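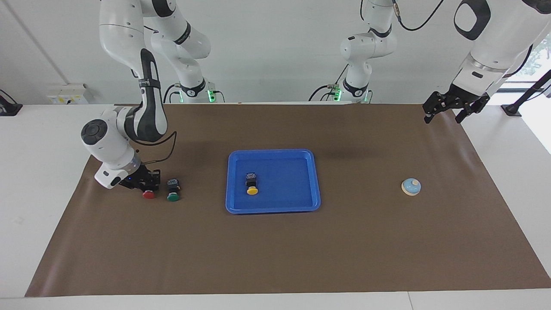 Right arm drops switch on the way to the tray

vsimko
Two-arm cell, sorting push-button switches into a tray. Since Wednesday the right gripper lets go partway through the move. Left arm is fine. In a run of 100 picks I got 16 drops, all on the right. No fault in the log, status light stays green. Firmware is current. Any ideas?
Vilém Šimko

lonau_dave
Check the grip force setting. Ours went back to the default after an update and the default is too low for anything with a metal block on it.

vsimko
Force is at 60 percent, same as the left arm. I put it up to the limit for one run and still had drops.

kettle9
Cable. If it hangs in a loop near the wrist it gets pulled every time the wrist turns. We lost a connector that way after 12 weeks.

lonau_dave
I don't buy that. A bad cable would throw a comms error, and he says the log is clean.

kettle9
Not on the Kinutico controller. It reconnects and says nothing, but the gripper opens a little. Turn on the verbose log and look again.

mwu_bench
Whichever it is, keep your hands off the mat while it's running. Mine opened and then closed again on my thumb. Hit the stop before you pick anything up.

vsimko
Verbose log shows a reconnect at each drop. Taped the cable higher up the arm and had two drops in the next run, so better but not fixed. New cable is on order from Stirico.

lonau_dave
OK, cable then. I'd still look at the force once it's in.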